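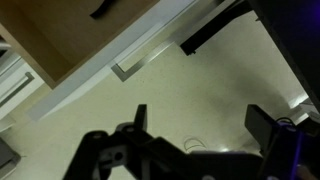 Remote Pay for Public Workers: Bill 377 and the Northern Allowance
Soo-ah Yang and Chanida Kaewkla
Submitted Mar 13, 2024

Our project looked at how a provincial bill on pay for public workers in remote towns moved through the legislature. Bill 377 would raise the monthly northern allowance for nurses, road crews and court clerks from $794 to $900. We read the committee transcripts and interviewed 20 workers in Plarkora and Hallow.

Most of the people we spoke to said rent was the main problem. Several had colleagues who left for jobs in the south within a year.

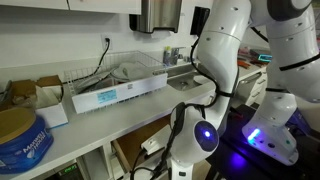 Who decides which towns get the allowance?
The labour minister sets the list by regulation, and the legislature does not vote on it.

This came up often in Hallow, which was dropped from the list when its highway was paved. The Sitompul report, which the government relied on, measured distance to a hospital but left out the cost of housing. The union's brief asked for both to be counted. An amendment to do that was defeated in committee.
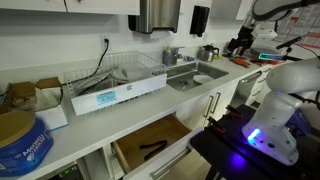

Counter along the wall, with the dish rack and a coffee canister.

The bill is due for third reading in April. We were not able to get an interview with the minister's office.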